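Visita al taller de Gumance: una tarde dedicada a los fallos de agarre

El martes por la tarde estuvimos en las instalaciones de Gumance, dentro de la jornada de puertas abiertas que organizan para usuarios y talleres de la zona. Éramos un grupo pequeño. La visita empezaba a las 16:00 en la recepción, con entrega de gafas y una hoja de normas que había que firmar antes de cruzar la puerta.

Yo iba sobre todo por la segunda parte del programa, anunciada como «Revisión de una incidencia». Pocas empresas enseñan lo que les ha salido mal, y en nuestro taller llevamos meses con caídas de piezas que no terminamos de explicar.

La primera media hora fue la habitual: almacén, banco de electrónica y sala de montaje. Después pasamos a la zona de pruebas, donde trabajan con brazos de sobremesa y objetos corrientes. El técnico que nos guiaba resumió el caso. En agosto, durante una serie de 400 agarres programados, el brazo soltó la carga en 9 ocasiones sin que el programa registrara ningún error. El sistema daba la pieza por sujeta y seguía con el recorrido hasta el punto de entrega, con la pinza vacía.
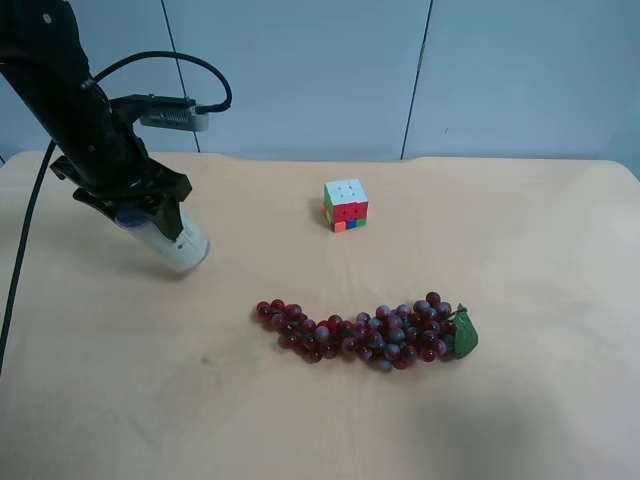 La primera sospecha recayó en la fuerza de cierre. La subieron y las caídas continuaron, y además algunos envases empezaron a salir marcados. Luego revisaron la calibración, que estaba dentro de tolerancia. Perdieron casi una semana en eso, según reconoció el propio técnico.

El origen estaba en el control de presencia. El programa, que ellos llaman Badusico, comprobaba la apertura de los dedos una sola vez, justo al cerrar. Si el objeto resbalaba durante la subida o en un giro, no había una segunda lectura. Con piezas rígidas y de caras planas el problema apenas aparecía. Con envases de plástico, que ceden un poco al apretarlos, aparecía más.

A eso se sumó un asunto de seguridad que a mí me pareció más serio que las caídas. En una de ellas, un operario metió la mano para retirar el objeto mientras el brazo seguía en marcha. No había pulsado la parada porque entendió que el ciclo había terminado: la pinza estaba quieta, a la espera de la siguiente orden. El brazo arrancó y le golpeó en la muñeca. Fue una contusión leve, sin baja. Lo comunicaron, pararon el puesto y abrieron la revisión que nos estaban contando.
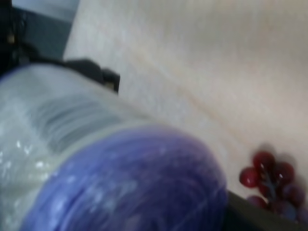
Las medidas adoptadas fueron tres. Ahora la apertura de los dedos se lee durante todo el trayecto, y cualquier variación por encima del umbral detiene el brazo y enciende un aviso. También se ha añadido una señal luminosa que distingue «en espera» de «parado». Por último, para retirar un objeto caído hay que pulsar la parada y confirmar en la pantalla, aunque parezca que no hace falta.

Con la versión corregida repitieron la serie. En el momento de la visita llevaban 324 agarres y ninguna caída sin detectar. Sí había habido caídas, pero todas con su aviso. Pregunté si el umbral servía igual para objetos blandos y la respuesta fue que todavía no lo saben; con los más deformables el brazo se para de más y hay que rearmarlo a mano.

En el turno de preguntas, un asistente de Floltatholm comentó que ellos habían tenido algo parecido y lo resolvieron con un sensor de vacío. En Gumance lo descartaron por el tipo de superficies con las que trabajan. Se habló también de los registros: de aquella serie solo se conservaban completos los datos de 273 ciclos, y dos de las caídas quedaban fuera. Desde entonces guardan todo.

Eché en falta más tiempo junto al puesto y una copia del informe, que prometieron enviar por correo. La acústica de la nave es mala, y desde la segunda fila se perdía la mitad de lo que se decía. Salimos pasadas las 18:30. El aparcamiento es gratuito, pero la entrada está por la calle de atrás y no está señalizada.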